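The case for a bin with nothing written on it

Most advice on tidying begins with labels. Buy ten boxes, decide what each one is for, print the names and stick them on. I did this at home and it lasted until February. The box marked Scarves held two phone chargers and a tin of shoe polish, and my daughter's hat lived on the stairs.

I now think plain containers of different colours do the job better. A teal basket and a yellow bin are easy to tell apart from across a room, and a child who cannot read can still be told that the cap goes in the yellow one. If the household changes its mind next month, there is no sticker to peel off. 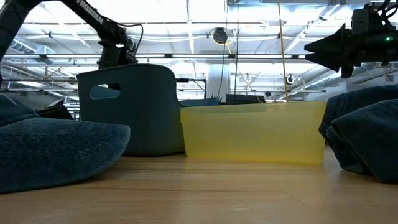

Low sides matter more than lids

Rhiannon Vaughan, my neighbour, disagrees with me and keeps everything in lidded crates. Her hall looks better than mine. But a lid is one more thing to lift, and people coming in with wet hands and shopping will not lift it – they will put their jeans on top. A basket that dips at one side lets you drop things in without looking.

Translucent plastic helps too. It gives away a bin that is getting full, and I would sooner see the mess than find it later.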